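Household tips: when a parcel from abroad stops at customs
Written by Liv Backlund
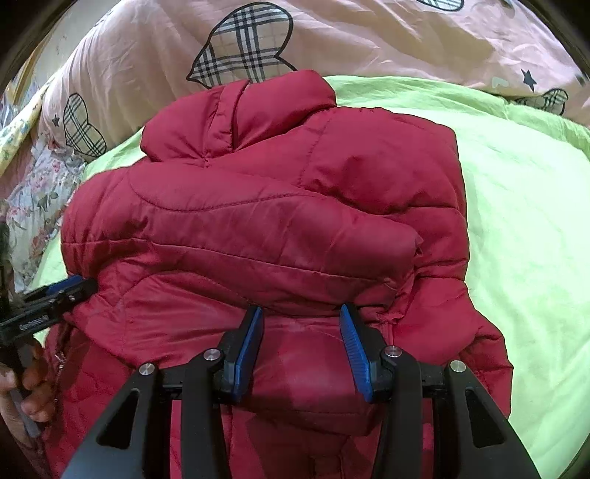 Before you order
Look at where the shop sends from, also when the web address looks local. Ask if duty and tax are in the price. If they are not, write down the full sum with postage, for the customs office may count the postage too.

Keep the papers together
I use one envelope for each order. In it go the order confirmation, the receipt from the card and the tracking number. Last November my parcel from Duvomau was held for 16 days, only because the invoice was missing on the outside.

Do not ask for a lower value
Some sellers offer to write "gift" or a small price on the label. Say no to this. The buyer can get the trouble, and if the parcel is lost you are paid only for the small price.

If the value is wrong
Send the receipt and a bank statement, and cover the other lines on the statement. Write the case number in the subject of the letter. Mine ended with 1304 and I wrote it on the envelope as well.

Returns
Ask for the duty back before you throw away the box. Take a copy of the return slip at the post counter.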